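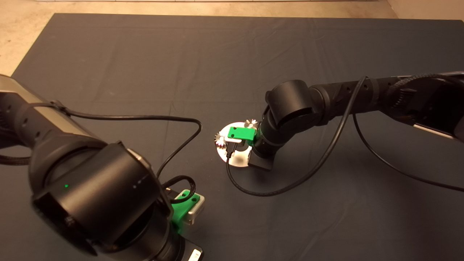
机械臂外挂的线缆为什么总比关节先出毛病?

外挂线缆每走一个动作都要跟着弯一次、扭一次,弯曲半径又往往没人管,铜丝在护套里面先断,外面看着还好好的。关节里的轴承和减速器有出厂的寿命设计,外挂线缆多数是装机的人现场用扎带固定的,走线的好坏全看那天手边有什么、心情怎么样。

打印 | 发送邮件

第六讲 一根线引起的停机

上一讲讲完力控,有几位同学课后来问我,说能不能少推几个公式,多讲点实际坏过的东西。行,这一讲就专门讲一次故障,从头讲到尾,公式只有一个,而且是除法。

故障发生在Trallum项目上,六月份,地点是Ruggiero楼那间铺着深灰色垫子的实验间。Trallum做的事情你们大概听说过:两条臂相对着伸到一块垫子上方,一条拿零件,一条管底座,把小齿轮往圆盘上放。听上去像玩具,做起来挺磨人的。齿轮小,夹指又是塑料的,绿色那种,上面带两个圆孔,夹得轻了会滑,夹得重了会歪。不过今天夹爪不是主角,主角是线。

先把现场交代一下。两条臂的手腕上都有线垂下来,黑色的,左边那条从上段出来,往垫子中间甩出一个大弧,再绕回手腕,右边那条干脆一路下到垫子上,从圆盘底下绕过去又折回来。你们现在学过了走线,看见这种走法应该觉得后背有点凉。我当时没觉得。我当时想的是:弧留得大,动作就不会拽到它,多好啊!

这个想法对了一半,另外一半害我们查了6天。

一、事情是怎么发生的

那天下午跑的是长时间重复测试,同一套动作反复做,中间不许人碰,目的是看装配成功率会不会随时间往下掉。上位机用的是Pulus,你们实验课上也在用,就是那个日志窗口永远比示教窗口大的软件。我在隔壁改讲义,Graziella Valentini在旁边盯着屏幕。

跑到第3318个循环,右臂的手腕报了一个通信超时,进了保护停止。这本身没什么,保护停止就是干这个的。问题在左臂。左臂没停。它又往前走了2秒,才因为等不到右臂的同步信号而超时退出。

2秒听着很短。大家可以自己抬起胳膊比划一下,慢慢数两下,看你的手能走多远。左臂当时正往圆盘那边送,右臂的手腕就僵在圆盘上方一动不动,左臂的夹指一直推到碰上右臂的夹爪才停住。结果是一根塑料夹指裂了,一个小齿轮滚到垫子外面去,找了好久,最后是在地漏盖子边上找到的。人没事,因为围栏里没人。

Graziella按了急停,然后喊我。我跑过去的时候第一眼看的是手腕上的指示灯,绿的。我就跟她说,灯是绿的,硬件没事,肯定是软件。这句话请大家记下来,待会儿讲到第三节我要拿出来自己批评自己。

二、第一轮排查:我们怎么走弯路的

我把当时的排查过程照着本子抄在这里,没有美化。我觉得看别人走弯路比看标准答案有用。

先说软件。既然我认定是软件,我们就去翻Pulus的日志。通信超时的条目清清楚楚,右腕,一次,之后恢复。恢复!它自己恢复了,这就更像软件了,对吧?线要是断了怎么会自己好呢?于是我们花了两天调超时参数,把阈值放宽,再跑,果然不报了。

我当时还挺高兴。现在看,这两天干的事就是把烟雾报警器的电池抠下来。阈值放宽之后,那些短的丢包照样在发生,只是够不到报警的门槛。而且门槛一高,真要出事的时候停得更晚。考试的时候要是有人写“延长超时时间以消除故障”,我会扣分,扣的时候会想起自己。

后来是Graziella不放心,她把通信统计单独打出来,按时间画了一条线。画完没看出什么,丢包东一簇西一簇,像是随机的。我说你看,随机的,电磁干扰嘛,找个磁环套上。磁环套上了,丢包照旧。

真正有用的一步是她换了横坐标。她没再按时间画,改成按右腕的转角画。图一出来,我们俩都不说话了:丢包全部挤在转角超过60度的那一段。60度以内干干净净,一个都没有。

这里停一下,请大家把这个操作单独记在本子上。间歇性故障按时间看多半像随机的,要换一个跟机械动作有关的量去看,关节角、关节速度、负载、夹爪开合都可以试。随机是个很贵的结论,下这个结论之前先多换几个横坐标。换横坐标不要钱。

三、批评自己:那个绿灯

好,现在说绿灯。

我们这批臂,手腕外壳正面有个小绿灯。我用了这么久,一直把它理解成“这个关节没问题”。出事以后我才去把手册那一页认真读了一遍:在我们这个配置下,它表示的是关节供电正常、驱动器已使能。供电和通信走的是两组芯线。通信那一组断断续续,供电那一组好好的,灯当然是绿的。

所以大家看到一个状态灯,请问三个问题。它的信号是从哪里取的?它反映的是现在,还是上次上电自检时的结果?它灭掉需要满足什么条件?答不上来的,就当它是装饰。

课堂上有同学问过我:那能不能给通信也加一个灯?可以加,但是间歇故障闪一下就过去了,人眼未必看得到。更实在的做法是加一个锁存的计数,出现过就留着,等人来确认了才清零。我们后来就是这么改的,在Pulus里加了一个字段,每次班前检查要看一眼。

顺便说一句,操作间里的人对绿色有一种天生的信任,我也有。夹指也是绿的,灯也是绿的,看久了觉得一切都很祥和。这个没什么办法,只能靠流程。

四、拆线

转角的图出来之后就好办了。60度,说明有个东西在这个角度附近开始受力。我们断了电,上了锁,把右腕手动转过去,一边转一边用手指捏着线往上摸。

线看起来很松,垫子上还盘着一圈呢,怎么会受力?这就是我前面说的,想法对了一半。余量是有的,但余量在下面,在垫子上那一圈里。手腕附近那一小段被扎带扎死了,扎带前后两个固定点之间的线没有余量。手腕转过60度,这一小段先绷紧,垫子上那一大圈一点也帮不上忙,它的松弛传不过扎带。

你们想象一条裤子的腰带,后面留得再长,扣子扣紧了,吃饭还是勒。

绷紧还只是其一。绷紧的位置正好是接头尾部,那里护套进接头,硬的接着软的,弯曲全集中在那一点上。我们把护套剖开,通信那一对芯线里有一根,铜丝断了大半,剩下几丝连着。手腕在小角度的时候,断口两头互相顶着,导通;转过去一拉,断口张开,就丢包;转回来又顶上,又好了。这就是它会“自己恢复”的原因,也是我说“线断了怎么会自己好”说错的地方。

还有一处是意外收获。垫子上那圈线从圆盘底下穿过去,我们把圆盘挪开,看到护套上有一道压痕。这一处还没有伤到芯线,可是再跑下去就难说了。圆盘是金属的,边缘硬,每放一次齿轮就往下压一次,线在底下又会被右臂带着来回蹭。松弛的线放在工作面上,本身就是一种隐患:会被压,会被夹爪夹到,也会把零件拨走。我们有几次齿轮位置莫名其妙偏了,之前怪视觉标定,现在我怀疑有一部分该怪线,不过没有证据,只是怀疑,你们别写进报告。

五、唯一的公式

弯曲半径除以线缆外径,得到一个倍数,拿去跟线缆手册上的动态弯曲倍数比。就这么一个除法。

注意是动态的那个数。手册上一般给两个,固定安装一个,反复弯曲一个,后面那个要大得多,也就是要求弯得更缓。装机的时候我们用的是Irnico的线,质量没得挑,可是订货单上写的是固定安装的型号。为什么订错?因为两个型号的外皮摸起来差不多,价钱差一截,我签的字。Irnico的人后来在电话里很客气,把两段样品的剖面讲给我听:动态型号的铜丝更细更多,芯线之间有滑动的余地;固定型号铜丝粗,弯起来每一丝都在硬扛。

量弯曲半径的办法很土。把关节转到最不利的姿态,拿一组硬纸板剪的圆弧去比,哪个贴得上就是哪个。不要在初始姿态量,初始姿态下所有的线都很漂亮。

扭转是另一笔账。弯曲和扭转同时来的地方,光看弯曲倍数不够,要查允许扭转角,手册上一般按每米给。两个固定点离得越近,同样的转角分到每米上就越大。所以要让手腕转得舒服,固定点之间就得留够长度,让扭转摊开。我们那一小段恰恰相反,扎得又短又紧,是我亲手扎的,扎完还剪了扎带尾巴,剪得特别齐。

六、比线更严重的事

讲到这里如果下课,大家会觉得这一讲的教训是买对线、扎对线。线的事情损失一根夹指加一个齿轮。真正让我晚上睡不好的是那2秒。

右臂停了,左臂没停。为什么?因为两条臂各有各的控制器,各有各的保护停止。保护停止是每条臂自己的事,两条臂之间只有Pulus层面的同步信号,而同步信号的超时设得宽,当初是为了避免误停。急停是联动的,按下去两条都停;保护停止没有联动。装机的时候验收过急停,验收表上有这一项,打了勾。保护停止联动不在验收表上,所以就没人验过。

请大家分清楚这几样东西:

急停:人按的,两条臂一起断动力。
保护停止:控制器自己触发的,默认只管自己那条臂。
程序层面的同步等待:应用软件里的逻辑,不能当安全功能用。

最后一条我多说两句。很多同学写双臂程序,喜欢在代码里写“如果对方没响应就停”,写完觉得安全了。这段代码跑在普通的上位机上,会卡、会排队、会被系统抢走时间片,它可以用来让程序走得体面,不能用来保护人。保护人的停止要走安全回路,走硬接线的或者经过认证的安全通信,两条臂的安全输出互相接到对方的安全输入上,任何一边停,另一边也停。

有人会问,两条都停会不会更糟?比如两条臂一起抬着一个重物,一条停得快一条停得慢,把东西扯坏。会的,这种情况要做停止类别和减速曲线的匹配,不同的任务要单独评估。我们放小齿轮,没有这个顾虑,一起停就完了。

还有复位。改完联动以后我们差点又踩一个坑:右臂保护停止解除了,左臂跟着自动恢复,接着往下走。这是不行的。停止解除只能恢复到“允许启动”,启动要由人在围栏外面再按一次。Graziella第一次试的时候就看出来了,她把手放在急停上试的,这个习惯很好,你们学着点。

七、改了什么

按我们实际做的顺序写,不是按重要性。

换线。右臂和左臂都换成动态型号,左臂那根还没出毛病,一起换了,它跑的时间一样长,没理由让它再陪一轮。

重新走线。线沿着臂身的编织护套外侧上去,在肘部留一个弧,手腕处用可以滑动的线夹,不用扎带。扎带只允许扎在不动的那一段,而且要用宽的。

工作面上不放线。垫子上一根都不留,圆盘周围要求手掌横过去扫一圈碰不到线。

同步超时改回原值。我放宽的那个,自己改回来的,改的时候在变更记录里写了原因,写得很诚恳。

保护停止联动。接了硬线,两个方向都测过:人为断开右腕通信,看左臂停不停;人为断开左腕通信,看右臂停不停。测试要在空载低速下做,夹爪里不要夹东西。

通信丢包锁存计数。班前看,不是零就不开机。这条刚执行的时候有人嫌麻烦,嫌麻烦的人是我。

改完以后又从头跑长时间测试,右腕那边转角超过60度的区段没有再出现丢包。至于能跑到什么时候,我不知道,线总是要换的,现在我们按循环数定期换,不等它坏。

八、课堂上问过的几个问题

有同学问,既然外挂线这么麻烦,为什么不买走内线的臂?能买当然好。不过走内线也只是把线藏到里面去了,弯和扭一样存在,坏了更难摸到。而且夹爪是我们自己改的,夹指下面那个金属块也是自己加工的,改装件的线总得从外面过。

有同学问,丢包多少算正常?在我们这个总线上,正常运行应该是零。如果你习惯了“偶尔丢一两个没关系”,那你就失去了最便宜的一个预警。

有同学问,那个裂了的夹指还在不在。在我抽屉里,想看的课间来拿,看完放回去。

还有同学问得比较刁,说如果当时围栏里有人呢。当时的速度和力都设得低,夹指又是塑料的,我可以拿这些来安慰自己,但是风险评估里不能这么写。评估要按合理可预见的最坏情况写,有人的手伸在两条臂中间,一条停了,他以为两条都停了,另一条还在走。“以为都停了”是这个场景里最危险的部分,人看见一条臂不动就会放松,就会伸手去捡齿轮。这也是联动必须做的理由,也是进围栏之前必须上锁的理由,跟你赶不赶时间没有关系。

九、实验课要做的

两人一组,断电上锁以后再动手。钥匙放自己口袋里,不要挂在门上。

先选一个关节,手动转过整个行程,一个人转,一个人捏着线走,找出最先绷紧的那一小段,在图纸上标出来。标的是固定点之间的那一段,不要看整根线松不松。

然后用纸板圆弧量最不利姿态下的弯曲半径,做那个除法,跟手册上的动态倍数比。不够的,写出你打算把哪个固定点挪到哪里。

再去Pulus里导出练习用的通信日志,日志里埋了一处间歇故障。请先按时间画一张,再自己挑一个横坐标画一张,两张都交。只交第二张的我会怀疑你是听师兄讲的。提示:这次的横坐标不是手腕转角,我没那么好心。

最后,列出你们那台设备上所有的停止方式,每一种写清楚谁触发、停谁、怎么复位。写不出来的就去问,不要猜。去年有一组写“停止按钮:停止”,我给了他们半分,因为字写得好看。

报告交纸质的,放我办公室门口的盒子里。写不完的部分可以空着,空着的地方注明卡在哪一步,这个我也给分。

下一讲讲视觉标定,请把上次发的标定板带来,别折。

打印 | 发送邮件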